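### 3.2 Probenmaterial und Waschversuche

Untersucht wurde die Farbstoffmigration in zweifarbiger Maschenware, bei der gefärbte und ungefärbte Flächen durch eine Naht verbunden sind. Die Waschversuche fanden im August im Labor Plostdale statt. Insgesamt gingen 867 Messpunkte in die Auswertung ein, verteilt auf 72 Proben; die Entnahme folgte dem Schema von Idahosa und Yusuf. Jede Probe wurde vor der ersten Messung klimatisiert und anschließend mit etwa 200 ml Flotte behandelt.

Die Farbabstände wurden jeweils 2 cm neben der Ansatznaht bestimmt, auf der ungefärbten Seite. Messungen unmittelbar auf der Naht blieben unberücksichtigt — die Nahtzugabe verfälscht dort die Remission. Knitter und Querfalten im Rumpfteil beeinflussen die Werte ebenfalls, weshalb vor dem Aufsetzen des Messkopfes von Hand geglättet wurde. Abbildung 4 zeigt die Farbaufteilung am Kleidungsstück.

**Abbildung 4.** Kurzärmeliges Oberteil mit rotem Rumpf und weißen Ärmeln, ausgebreitet, mit leichten Falten.

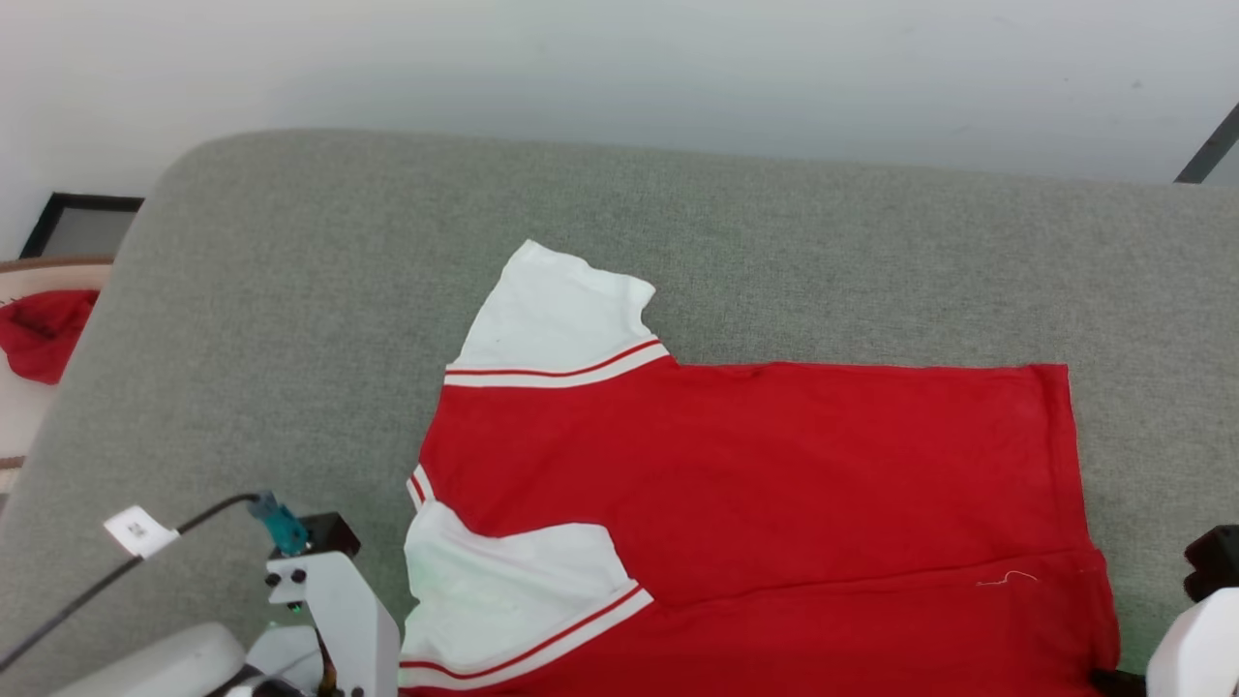 ### 3.3 Statistische Auswertung

Die Auswertung erfolgte mit einem gemischten linearen Modell, in dem die Probe als Zufallseffekt geführt wurde.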